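Workshop notebook, Skerkia bench
Jan 22, 2021

Glue tests on the spruce offcuts, second round. The first round is on the earlier pages and I am not copying it all over, only the part that matters: the hide glue joints from the old batch let go too early and the fish glue joints were all over the place.

Mixed fresh hide glue last night from the Gill granules. One part glue to two parts water by weight, soaked overnight in the cold room, then into the pot this morning. Held it at 130 on the dial thermometer, Fahrenheit. The pot runs hot when the lid is on so I left the lid cocked. Skin formed twice and I lifted it off both times. Did not add water back until the second time, and then only a spoonful.
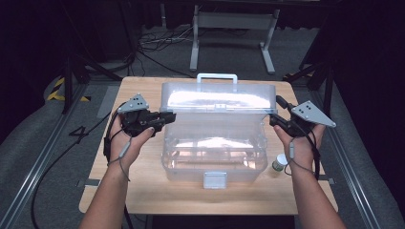

Cut the new test strips from the Dosness board, the one with the split down one end. Planed them rather than sanding. The plane iron needed honing halfway through and I should have stopped sooner, because two of the strips have chatter on one face. Marked those with a pencil cross and put them in the set anyway. If they fail at the chatter we learn something.

Warmed half the strips on the radiator before gluing, left the other half at room temperature. The shop was cold first thing. Rubbed joints on all of them, no clamps, then weights on top. Open time on the cold strips was very short. By the time I had the second face lined up on a couple of them the glue had already gone to jelly, and I expect those to be the weak ones.

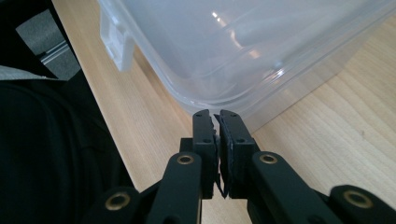
Entered by Kirsten Kowalchuk, bench 2

Broke the first 13 joints this afternoon on the lever rig. They only had the morning to set, which is too short for a proper number, but I wanted to see how they part. Colleen Gosselin read the scale and I hung the weights.

Warmed strips: best one held to 295 pounds before it went. It took wood with it along most of the joint, long splinters, which I was glad to see. The others in the warm set came apart lower but also with wood torn out.

Cold strips: much lower, and clean glue line on nearly every one. Shiny on both faces. The glue never got into the wood. The two I suspected did come apart almost by hand.

Chatter strips: one in each set. The warm one was no worse than its neighbors. The cold one I can't judge, as it slipped in the rig and I had to seat it again. Struck from the table.

The rig itself wants looking at. The pivot pin has worn and the lever drops a little sideways under load. I shimmed it with brass. That will do for the rest of this round but the numbers before and after the shim should not go in the same column. Shim went in after the sixth joint. 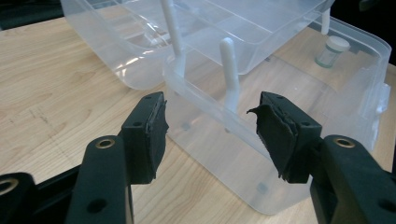
Aarne Kallio thinks the radiator is doing two jobs at once, warming the wood and drying it, and that we can't tell which one helps. He would put a set in a plastic bag on the radiator so they warm up without drying much. Fair point. I weighed a few strips before and after and they did lose a little, so I will do the bag set next and keep the weights in the table.

He also wants the fish glue dropped from the comparison until we have a fresh bottle. Agreed. Ours came over from Wumanberg with the old stock and there is no date on it.

Glue left in the pot: strained through cheesecloth into the jar, cooled, lid on, into the cold room. It can be reheated once more. After that it goes out - the last batch smelled by the third heating and the joints from it were the poor ones in round one. 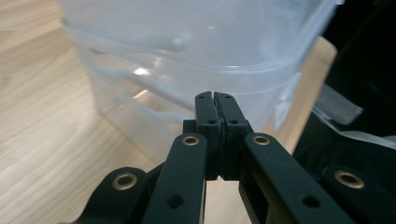
Does the bag set need new strips, or can we plane down the broken ones?
Cut new ones. The old faces have glue in the pores even after planing, and the warm ones have lost too much wood to come out the same thickness.

Left to do: bag set, full cure on the remaining joints before breaking them, new pivot pin. Tyson Bergeron has drill rod in the right diameter and I will ask him to cut a length. Rest of the Dosness board is on the rack by the door, please don't use it for shelf cleats.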